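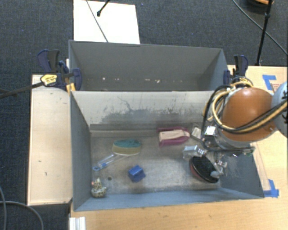 Cell 2, bins clamped, arm over the front one. Mid-afternoon.

January, a little after four. Everyone else has gone for coffee and I have the new handling rules open next to me, all 31 of them, printed because I wanted to write rude things in the margin.

The rules came down from Overgaard this month. They are called the Weltanum practice, after the site that wrote them, and as far as I can tell the people at Weltanum handle nothing but cartons. Square ones. You can feel it in every line. "The item shall be presented with its principal face upward." I would like somebody to come and show me the principal face of a scrubbing brush. Or of the little speckled figurine that was standing in the corner of the bin this afternoon, right where an arm has the least room to get at anything.

I'm not against rules. I wrote the old sheet myself and it was two pages and people mostly followed it. What bothers me is a rule that gets ticked off because it's easy to tick off. Rule 5 says containers must be fixed at both ends before the arm is enabled. Fine, good rule, the clamps were on, I ticked it. Rule 6 says the bin interior must be "free of wear that could affect recognition." I looked at ours for a while. It has scratches all over the lower back wall and brown scuffs on the floor and a dark spot near the left side that I have seen people try to pick up with their fingers. Does that affect recognition? Whose? There is no number given, no sample photo, nothing to hold up against it. I wrote "worn, in use" and moved on, and I would bet lunch that every other cell in the building wrote "OK."

Then the tape. Blue tape corners on the table are supposed to mark where things go, and the practice says markings must be "unambiguous to a new operator." Ours has one corner by the bin and another shape up near the top right, and I know what they're both for, which is exactly the problem. Asked myself what I'd make of them on a first day and didn't like the answer. So that one goes to Weltanum. I've put it on the list to label them.

Hoses are the one I keep chewing on. Rule 14: lines on the arm to be "secured along their length." The yellow and cream ones loop out around the side of the housing in a big lazy curve, and there's a black cable outside that. If you tie all of it down tight, the wrist can't turn without pulling on something. Leave it loose and you fail the audit. What I want is a rule that says how much slack, measured with the arm in its worst position, and who checks it after a tool change. What I have is an adverb's worth of guidance and a box. I left the box blank and wrote a note that ran over onto the back.

The Vundex people, who sold us the checklist software, say a blank box counts as a fail and the note doesn't get stored. So there it is. The form will take a wrong yes and won't take a true "depends."

They also like to say the practice rests on 3732 logged picks. Picks of what, I asked on the call, and was told the breakdown would follow. That was before the holidays. I'd trust the number a good deal more if I knew it had a few round black things in it, lying at an angle against a wall, or something with a thin clear handle. Those are what I lose sleep over. A carton never did anything to anybody.

To be fair (I said I'd be fair in this notebook, so) there are some I'll keep. Hands out of the bin until the arm is parked and the light says so. Write down who changed the mix of items and when. Look in the bin behind as well as the one in front - I skip that more than I should, and the rear one had bits in the bottom today, pale specks and one larger crumb of something. Nothing big. But I only looked on account of the rule, and I've written "sweep rear bin" under tomorrow.

Nedero is sending somebody to do the first audit before the month is out. I plan to leave the cell as it is, scuffs and all, and see whether they read the notes or only the boxes. Must ask for more blue tape. Also a marker that writes on it.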